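Zurura 家庭向け焼き菓子レシピ整備事業 中間進捗報告
提出先:Bremwood 食文化助成担当 Iona Cowie 様

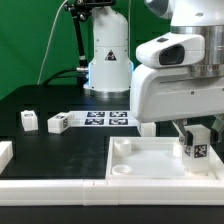

写真1 白いトレイの上で半透明の白いキューブをつかむロボットアーム

提出者:Jutcombe 試作室 Nesma El Ouafi
対象期間:前回報告の提出後から2月末まで

1. 今期の概要

今期は、冊子「Zurura」に収録する焼き菓子と簡単なデザートの配合確認、家庭での試し焼き、原稿の書き直しを行った。配合の確認は予定していた品目をほぼ終えたが、米粉のスポンジと、りんごの蒸し焼きが残っている。原稿は粉もの章と果物章の初稿がそろい、冷菓章は手順文のみできている。印刷部数は当初計画どおり3000部とし、変更の予定はない。

支出は全体として計画の範囲内に収まっている。乳製品の値上がりで材料費が上振れし、その分を試作回数の調整と旅費の未使用分で補った。詳細は第6項に記す。

2. 体制

配合の設計と試作は Nesma El Ouafi と Magdy Badawi が担当している。Mostafa Shawky は手順文の執筆と家庭試作の取りまとめを受け持つ。Obsa Dinsa は今期から加わり、栄養計算とアレルゲン表示の確認にあたっている。前任者からの引き継ぎは文書で済ませたが、旧版の計算表で卵の重量が殻付きのまま入っていた箇所があり、全品目について計算をやり直した。影響があったのは主にカスタード類で、配合そのものに誤りはなかった。

3. 品目別の進捗

(1)フライパンで焼くスコーン
オーブンのない家庭を想定した品目。薄力粉、ベーキングパウダー、砂糖、塩を合わせ、冷たいバターを指先ですり込み、牛乳でまとめる。厚さを2センチにそろえ、ふたをして弱火で焼く。前回報告では中心が生焼けになる例が多いと書いた。原因は生地の厚さよりもフライパンの予熱にあった。中火で温めてから弱火に落とし、そこで生地を置く順に改めたところ、試作室では安定した。家庭試作でも生焼けの報告は減っている。裏返すのは一度だけと明記した。何度も返すと側面の層がつぶれる。

(2)桃とヨーグルトの重ねデザート
缶詰の桃を使う。シロップは捨てずに取り置き、半量を煮詰めてソースにする。煮詰めすぎると冷えたときに固まるため、木べらから落ちるしずくがまだ続けて落ちるうちに火を止める、という書き方にした。ヨーグルトは水切りの有無で仕上がりが大きく変わる。水切りに一晩かける案は、家庭試作の参加者から「前日から準備する料理だと思わなかった」という声が複数あり、短時間の水切りに改めた。その場合はやや緩い仕上がりになるが、味の評価に差は出ていない。

(3)かぼちゃの蒸しパン
電子レンジ版と蒸し器版を併記する予定だったが、レンジ版は機種による差が大きく、冊子には蒸し器版のみを載せる。かぼちゃは皮をむいてつぶし、水分の多いものは鍋で軽く乾かしてから計量する。この一手間を省くと生地が沈む。布巾でふたを包む手順は挿絵を付ける。

(4)オートミールクッキー
配合は前期に確定済み。今期は砂糖を減らした版を試した。減らしすぎると広がらず、焼き色も付きにくい。最終的に元の配合を主とし、減糖版は欄外に注記する。干しぶどうを刻んだいちじくに替えた版は評価が高く、変更例として載せる。

(5)米粉のスポンジ
未完了。米粉の製品ごとに吸水が異なり、同じ水分量では膨らみがそろわない。現在は製菓用と表示のある米粉に限る方向で再試作している。限定しても差が残る場合は、スポンジではなくマフィン型で焼く品目に置き換える。判断は次期の前半に行う。

(6)りんごの蒸し焼き
未完了。芯を抜いたりんごにバターと砂糖を詰め、厚手の鍋で蒸し焼きにする。品種による煮崩れが課題で、酸味の強い品種は味がよい一方、皮が裂けて形が残らない。形を残したい場合と、崩してソースとして使う場合の二通りの食べ方を示すことも検討している。

(7)牛乳寒天
冷菓章の最初に置く品目。寒天を水だけで煮溶かしてから、室温に戻した牛乳を加える。冷たい牛乳を一度に入れると寒天が先に固まり、粒が残る。家庭試作で最も失敗の報告が多かった箇所で、手順文を二段に分けた。書き直したあとの試作では同じ失敗の報告はない。

4. 家庭試作の状況

家庭試作は、参加者に手順文だけを渡し、こちらからは口頭の説明をせずに作ってもらう方法を続けている。質問票は作業の前後に分け、事前には使う予定の道具と型、事後には迷った箇所、かかった時間、食べた人の感想を書いてもらう。今期までに回収した質問票は、事業開始からの累計で3111枚となった。同じ参加者が複数の品目を作っており、枚数は参加者数とは一致しない。

記入内容で目立ったのは次の点である。

計量について。計量スプーンは多くの家庭にあるが、はかりを持たない家庭もある。これまで粉類は重量のみで示していたが、粉もの章では容量を併記する。容量は粉をふるう前かあとかで変わるため、章の冒頭に「ふるう前にすくい、すり切る」と書き、各品目では繰り返さない。

焼き時間について。「きつね色になるまで」という表現は人により受け取り方が違った。焼き色の見本を色刷りで入れる案が Magdy Badawi から出ている。印刷費への影響は、表紙裏の一面を使えば増額なしで済む見込みで、見積もりを待っている。

型の大きさについて。指定と違う型を使った家庭では、焼き時間の調整ができずに表面だけ焦げた例があった。各品目に型の深さを書き、浅い型を使う場合は早めに確認するよう加えた。

盛り付けについて。人数分に取り分ける指示が細かすぎるという意見があった。重ねデザートの「一皿ずつに均等に」という文は削り、大きな器に一度に盛る方法を先に書いた。

保存について。翌日に残ったものの扱いを知りたいという記入が毎期ある。焼き菓子は温め直しの方法、冷菓は冷蔵での保存と食べ切りの目安を、各品目の末尾に一行で入れる。

5. 原稿と設備

手順文は一文を短くし、一つの文に一つの作業を書く方針で統一した。材料表は使う順に並べ、分けて使う材料には「生地用」「仕上げ用」の別を付けた。Mostafa Shawky が全品目を通読し、用語のゆれを直している。「混ぜる」「合わせる」「さっくり混ぜる」の使い分けは参加者に伝わっていないことが質問票からわかり、「粉が見えなくなったら止める」のように止めどきで示す書き方に改めた。

アレルゲン表示は、小麦、卵、乳を材料表の上に表示する。くるみを使う変更例は本文中に書くと見落とされるおそれがあり、Obsa Dinsa の提案で変更例にも同じ表示を付けることにした。この作業で材料表の版面が一行ずつ増え、いくつかの品目で見開きに収まらなくなっている。挿絵を小さくするか、前書きを削るかを次期に決める。

オーブンは D'Amico から借りている機材を引き続き使用した。期間の途中で庫内の温度が設定より高めに出ることに気づき、庫内用の温度計で確認したうえで、扉側の段を使った試作の結果は採用しないことにした。該当したのはクッキーの減糖版の一部で、中段で焼き直している。点検の依頼は済んでおり、次の訪問時に調整を受ける。貸与期間の延長は先方の了承を得た。

6. 支出

材料費は計画を上回った。主な要因はバターと生クリームの値上がりである。生クリームを使う品目は冷菓章に集中しており、後半の試作では植物性のホイップで手順だけを先に確認し、最終確認にのみ生クリームを使った。風味の評価には植物性で作った分を含めていない。

人件費は計画どおり。旅費は、予定していた Jutcombe 外での試食会を次期に延期したため未使用である。延期の理由は会場の調理台が使えない時期と重なったことによる。旅費の一部を材料費に充てる件は、Iona Cowie 様に事前に連絡し、承認をいただいた。

印刷費は未執行。紙の見積もりは取得したが、前述の色見本を入れるかどうかで仕様が変わるため、発注はしていない。

費目ごとの金額と領収書の写しは別紙の収支表にまとめた。

7. 課題と対応

米粉のスポンジの遅れは、置き換え案を用意してあり、冊子全体の日程には影響しない。ただし、小麦を使わない焼き菓子がこの品目だけのため、置き換える場合も米粉を使うことは維持したい。

質問票の集計に時間がかかっている。自由記入欄の読み取りを Mostafa Shawky が一人で行っており、今期は集計が試作の改訂に間に合わない品目があった。次期は、迷った手順に印を付けてもらう形式に変え、自由記入は最後の一欄にまとめる。過去の回答との比較ができるよう、既存の設問の文言は変えない。

参加者の構成に偏りがある。普段から菓子を作る人の割合が高く、初めて作る人の回答が不足している。冊子の対象は初めての人であり、次期の募集では経験の少ない人を優先する。募集文から「お菓子作りが好きな方」という語を外した。

8. 次期の予定

米粉のスポンジの採否を決め、りんごの蒸し焼きの配合を確定する。冷菓章では牛乳寒天のほか、固めのプリンと冷やし白玉の家庭試作を行う。プリンは蒸し時間の幅が大きく、器の材質ごとに時間を記録する。白玉は水の加え方を絵で示し、文章だけの版と比べる。

延期した試食会は、冷菓章の品目を含めて開く。一回の試食は5品までとし、甘いものが続かないよう、塩味のビスケットを間に入れる。評価票は家庭試作のものを短くして使う。

全章の初稿がそろった時点で、通しの校正刷りを貴担当宛てにお送りする。確認いただきたいのは、助成の表示位置、前書きの文面、裏表紙の問い合わせ先の三か所である。

9. ご相談

色見本の掲載に伴い、表紙裏に予定していた助成団体名の表示を奥付に移すことが可能か、ご判断をお願いしたい。移せない場合は、色見本を巻末に置く案で見積もりを取り直す。

もう一件、冊子の完成後に手順文の文字データを公開する場合の利用条件について、貴団体の定めがあればご教示いただきたい。学校の調理実習で使いたいという問い合わせが来ており、回答を保留している。

添付:収支表、品目別試作記録、家庭試作質問票(現行版)、粉もの章および果物章の初稿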